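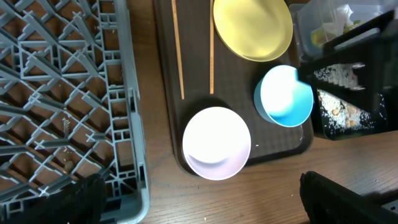 Ticket 76: Chopsticks left behind on the tray
Opened by: Shobha Chacko
Assigned to: Vignesh Acharya
Project: Trekirell, table clearing
Status: open

Shobha Chacko
Chore is the usual after-meal one: food scraps in the black bin, dishes and chopsticks in the gray rack, tray left bare. Bowls are going great! Out of 40 runs the white bowl and the blue one reached the rack every time, and I still get a kick out of watching it. Chopsticks made it in 11. Mostly the fingers close just above the stick and come up with nothing.

Vignesh Acharya
Could be height. The tray is dark and textured, and our depth reading gets patchy on it. Can you try the same layout with the sticks on bare wood?

Shobha Chacko
Done, 8 tries, all picked up. So it's the tray – lovely clean result, I did not expect it to split like that.

Leonie Fuchs
Same thing bit us on Ditgate in February with flat spoons. We took the height from the tray rim and ignored the middle. I'll send Vignesh the settings.

Vignesh Acharya
Rim height is in, please rerun. One more thing for later: crumbs. The arm has no plan at all for a single crumb next to a bowl, or for the bit of food stuck in the rack grid. A person would wipe it without thinking. I'd love to get there, but it needs its own ticket.

Shobha Chacko
Agreed, opening one for crumbs. If you ask me whether it can clear a table yet, I'd say it can do the bowls, and I'd trust it with mine at home. Rerun goes on tonight, leaving this open until the numbers are in.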